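Druro scanner, six months in
Posted 8/4/23

Bought the Druro after the second break-in on our street. Wanted to hear what the sirens were about without refreshing the neighborhood page all night. Paid 75 for it at Plillari, open box.

Good stuff first. Setup took 4 minutes. It holds 2,048 channels, way more than I'll ever use - I listen to six. County dispatch comes in clear, even in the basement. Last week there was a foot chase behind the gas station and I heard the whole thing, start to cuffs. Locked my back door pretty quick.

Bad stuff. The belt clip is junk, snapped in December. Volume knob is way to touchy. Manual is no help. And if your police department went encrypted you'll get fire and ambulance, thats it. Check before you buy.

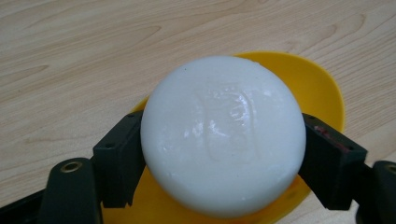 Battery gets me one evening, maybe a bit more. I had a Dredik before this and it lasted longer but dropped every other call, so I'll take the trade. Speaker's fine. Earphone jack is loose on mine.

4 stars. Would be five with a decent clip.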